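Engineering Drawing and Measurement
Handout 4: Limits, fits and the hole-basis system

Read this before the Friday session. Bring a calculator and the printed tolerance tables; the tables are not reproduced here.

1. Terms

Basic size: the size from which the limits are worked out. It is the same for both members of a fit.
Limits of size: the largest and smallest sizes permitted for a feature.
Tolerance: upper limit minus lower limit. It has no sign.
Deviation: a limit minus the basic size. It may be positive, negative or zero.
Allowance: the intended difference between the smallest hole and the largest shaft.

Students often mix up tolerance and allowance. Tolerance belongs to one part. Allowance belongs to a pair of parts, and is negative where interference is intended.

2. Where fits occur

Any joint that turns or slides contains at least one clearance fit, and most contain an interference fit as well. In a typical rolling bearing with a rotating shaft and a steady load, the inner ring is fitted tightly to the shaft and the outer ring is given a looser fit in its housing. If the inner ring is too slack it creeps on the shaft and wears the seat. If it is too tight, the internal clearance of the bearing is used up and the bearing runs hot. 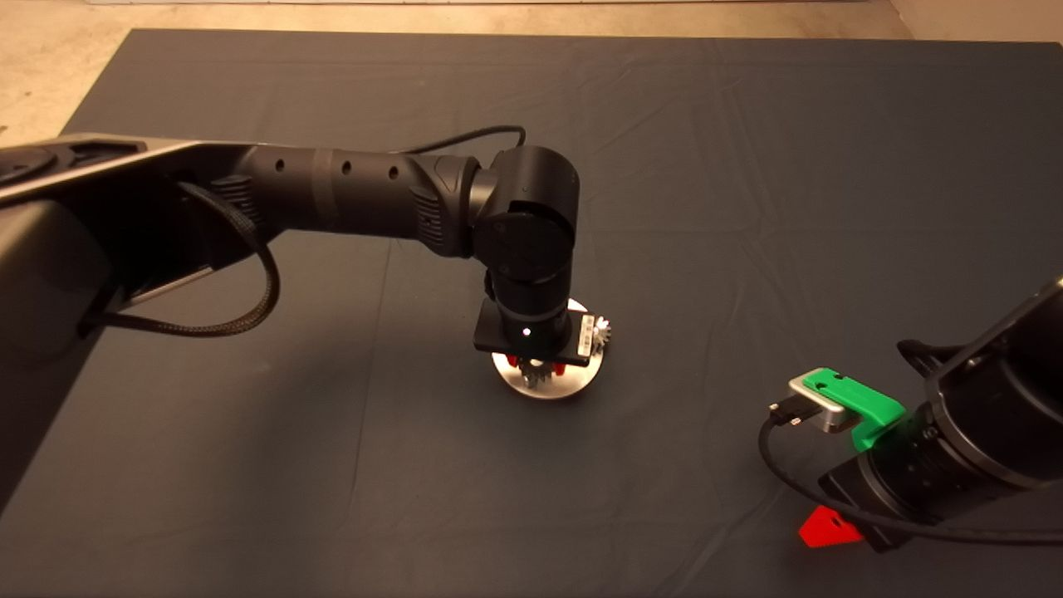
Fig. 4.1 Jointed arms over a cloth-covered tabletop.

3. Classes of fit

Clearance fit: the smallest hole is larger than the largest shaft.
Interference fit: the largest hole is smaller than the smallest shaft.
Transition fit: the tolerance zones overlap, so a given pair may show either clearance or interference.

The class is fixed by the limits on the drawing. A single pair of parts from a transition fit may feel loose in the hand, and this does not make it a clearance fit.

4. Hole basis and shaft basis

In the hole-basis system the lower deviation of the hole is zero (letter H) and the shaft is varied to give the fit wanted. Reamers and plug gauges come in fixed sizes, while a shaft can be turned or ground to any size, so hole basis is the usual choice. Shaft basis (letter h) is used where one length of bright bar carries several parts with different fits.

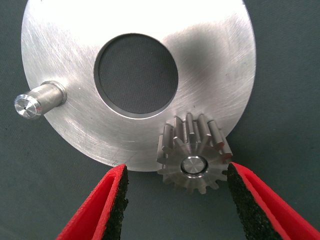

Wilfredo Dumlao
Lecturer in Manufacturing, Pamdale

5. Worked example

A hole of basic size 70 mm has limits 70.030 and 70.000. The shaft has limits 69.970 and 69.951.

Hole tolerance = 70.030 - 70.000 = 0.030 mm
Shaft tolerance = 69.970 - 69.951 = 0.019 mm
Minimum clearance = 70.000 - 69.970 = 0.030 mm
Maximum clearance = 70.030 - 69.951 = 0.079 mm

Check: maximum clearance minus minimum clearance must equal the sum of the two tolerances. 0.079 - 0.030 = 0.049, and 0.030 + 0.019 = 0.049.

6. Temperature

Limits apply at 20 degrees C. For steel take a coefficient of 0.0000115 per degree. A 70 mm steel shaft measured at 30 degrees C reads 0.008 mm over its true size, a large share of the shaft tolerance above. Let the part and the micrometer stand together on the surface plate before reading. 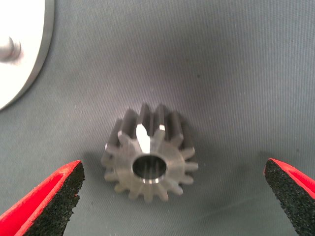 Where hole and shaft are of the same steel and at the same temperature, the fit hardly changes. Where they differ, as with a steel shaft in an aluminium housing, work out each growth separately and subtract.

7. Reading

Gatchalian, chapter 2, up to page 169. Leave out the section on selective assembly, which is covered in February.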